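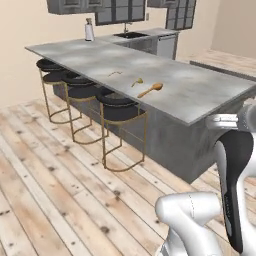
3 min read

Figure 4. Kitchen island in the simulated Cedthorpe layout, with a wooden spoon and two smaller items on the countertop. Part of the arm shows at the right.

5.2 Does the controller matter as much as claimed?

The usual story about the two controllers goes like this. Mosov plans a path for the whole arm and then follows it, so it should do well near furniture. Lorneo corrects itself at every step and should do well with small things on a flat surface. We had repeated this story ourselves in an early draft of the paper, and after going back through the runs we no longer think our data support it.

Both controllers were driven by the same policy, trained once on 3328 demonstrations and then left alone. Each was given the same 40 starting layouts and a limit of 1000 steps per attempt. There were two tasks, picking up the spoon and opening the island drawer. The arm, the gripper and the camera settings stayed the same throughout. Kamran Kazemi wrote the reset code, and Friederike Heitmann checked by hand that a given layout really did load the same way under both controllers. In the first round it had not, and those runs were thrown out.

On the spoon, Lorneo came out ahead. The gap was small, and we would not build an argument on it. Most of it comes from layouts where the spoon handle points toward the stools. There, Mosov tended to choose an approach over the slab that brought the elbow down in front of the island and then ran out of steps trying to back out of it. This looks like a planning fault, but Timo Wendt reran the same layouts with the base turned slightly, and the trouble mostly went away. A controller that loses because of where someone bolted down the base is a weak case for or against anything.

The layout in Figure 4 is one of the easier ones. The spoon lies well clear of the sink and its bowl is in plain sight. Even so, neither controller was steady over repeated attempts, and we find it hard to square this with the success rates often given for tabletop picking in clean rendered rooms.

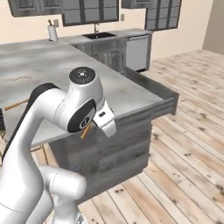 The drawer results are harder to read, partly through our own doing. Our score counted a drawer as open once its front had moved past a set distance, and it did not ask how the front came to move. Malte Hamann watched the replays and found attempts under both controllers in which a finger caught the edge of the panel by chance and the arm dragged it out on its way elsewhere. These were scored as successes. When we asked for a firm hold before the pull, both controllers dropped, and the order between them flipped. We report both versions of the score, though we trust only the second, and that one with some reserve.

Contact is another worry. Wood, stone and steel surfaces all had the same friction value in our setup – a default we failed to notice until April – and a gripper finger that slides along a counter in simulation may well stick on a real one. Birgit Wegener has argued that this alone could account for the Lorneo lead on the spoon. We can't rule it out with the runs we have.

We also tried the Janssen controller for a short time. It would not hold the wrist still at our step rate, and we leave it out of the tables.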